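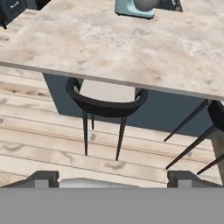
Pedras que contam histórias: relatório do projeto de Geologia

Disciplina de Biologia e Geologia, 11.º ano
19 de outubro de 2021

Introdução

O nosso grupo quis saber de onde vêm as rochas ornamentais que pisamos e tocamos todos os dias sem lhes ligar nenhuma. Começámos por achar que era tudo «mármore» e acabámos a discutir calcite à hora de almoço!

O que fizemos

Recolhemos 28 amostras, quase todas sobras oferecidas pela oficina de cantaria Claltari, e juntámos ainda fragmentos da pedreira de Briltadmont, que visitámos em fevereiro. Em cada uma observámos a cor, os veios e o tamanho do grão à lupa, riscámos com um prego e deitámos duas gotas de ácido clorídrico diluído (sempre com óculos e luvas, claro).

Resultados

A efervescência foi a parte preferida de toda a gente. Os mármores e os calcários reagiram logo, os granitos nada. Cinco amostras deram-nos luta: tinham veios cinzentos lindíssimos e pareciam mármore, mas o ácido não fez bolhas e o prego nem as marcou. Concluímos que são quartzitos. Também aprendemos que os veios do mármore vêm de impurezas do calcário original, como argilas e óxidos de ferro, que o metamorfismo dobrou e esticou.

Dificuldades

A densidade correu pior. A balança só pesa até 2377 g e o bloco maior ficou de fora. Numa das medições entornámos a proveta e tivemos de repetir tudo.

A seguir

Queremos fazer lâminas delgadas das amostras de Briltadmont e vê-las ao microscópio com luz polarizada. Já pedimos o equipamento à escola e estamos ansiosos por começar!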